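From: Frida Bisgaard
To: Galeteo house list
Date: March 22, 2024
Subject: Re: [galeteo-house] Laundry room, what still needs buying?

Ívar Ladefoged wrote:

> Hello everyone,
> The new washer is in and levelled, and I've run it empty once on the
> hottest cotton programme to clear it out. Before I put the notice up,
> could people tell me what else they'd like in there? We have 2,000
> kroner from the winter jumble sale and I'd sooner spend it on things
> that get used every day than on a new ceiling lamp.
> Also, does anybody object to a shared basket that lives in the room?
> The old one had a split handle and kept snagging Kavitha's tights.
> Ívar

Oh, I'm so pleased about this! I went down with two loads of towels last night and stayed for the whole thing, which I haven't done voluntarily in any laundry room before (I took my knitting). It is so much quieter than the old one. I could hear the radio from Steinar's flat through the spin, and he doesn't play it loud.

On the basket: no objection from me, quite the reverse. I'd already bought one on my way home, so I hope you'll all forgive me for jumping in. It's the sort with little square holes all over the sides, so damp things can breathe a bit, and a light brown rim made to look like wicker. The handles are white and curved and stick out at the two ends, and I find that so much kinder on the wrists than those cut-out slots. A full load of bath towels went in and I got up both flights without stopping.
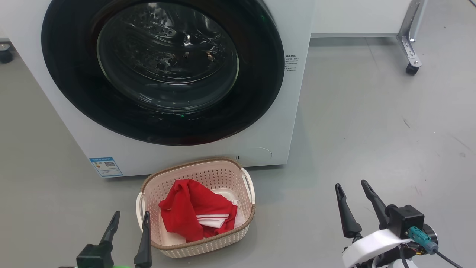
The new basket in front of the new washer.

I love the big round door, by the way. With the old machine I was forever feeding a duvet cover in by the corner and then finding a sock stuck up at the top. Now the basket goes down on the floor right in front and I just pull everything straight out into it. Wonderful. Please do leave it down there when you've finished, and not on top of the machine, as Sigrún can't reach it up there and neither can I without the stool.

The energy label is still on the front, down at the bottom left. Shall we leave it? It has a QR code on it, so somebody might want that for looking things up, but if it's going to come off I'd like to do it soon, before the glue sets hard. I've a hairdryer and plenty of patience.

As for the money, the basket was 377 and I've put the receipt in your pigeonhole, Ívar. My wishes for the rest, in order:

A proper drying rack, the Stindberg one with the fold-out wings. Kavitha Kurian has it at home and says it holds two sheets side by side.
A hook by the door for the peg bag.
A jar or tin for lost socks. I have a biscuit tin if nobody minds reindeer on the lid.
A tray for the detergent bottles, so that the shelf stops getting sticky.

One small plea about powder. I used half of what I used to put in and the towels came out lovely and soft, so do try less before you try more. And could we all leave the door ajar afterwards? The rubber seal on the old one smelt dreadful by July, and I'd love this one to stay as fresh as it is now.

I'm down there again tomorrow at 10 with the curtains from the common room, if anyone has tea towels to add. There's room for a few more at 40 degrees, but no reds, please!

Warmly,
Frida
(second floor, left)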